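We use cookies to make this site work better for you. Accept all | Manage settings

Salma Filali
Okay, magazine people, I finally did it. The great magazine sort has begun and I have so many thoughts, so this is going to be a thread!

Background: I brought home 48 old magazines when the reading room at Menbridge cleared out its back stock. They lived in a box in my hallway until June 9, 2020, which is when I tripped over the box.

First try was sorting by title. Terrible! One title gets a huge pile, everything else gets one sad copy, and you never pick anything up again.

Second try was by season, and oh my gosh, I love it. Spring with spring, snow with snow. You walk past in November and the shelf looks like November.

Orvokki Salminen gave me this idea years ago and I ignored her. Sorry Orvokki, you were right, come over and see it.

Stuff I learned: glossy covers stick together if they sit in a warm spot, so peel them apart slowly from the spine side. And don't stack them too high. I stop at 6 per pile and the bottom one stays flat.

Also!! Lay a couple out face up. All those gorgeous covers and we file them spine out where you can't see a thing. Mine get swapped whenever I'm bored with them.

Autumn is my favorite by a mile. All that yellow and orange against a brown wood shelf, and then the path covered in golden leaves on the other one. I could look at these two all day.
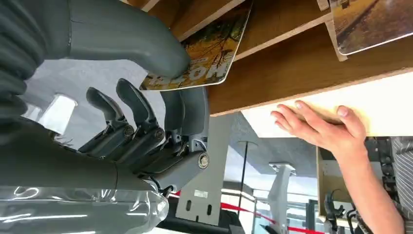 Do old magazines need plastic sleeves?

Only the ones you want to keep for years and hardly ever touch. For anything you still like to flip through, a dry shelf out of direct sun is fine.

Next up is winter, and that pile is a mess. Lucyna Ziółkowski, if you still have those doubles from Kovonbridge, I have room for them now!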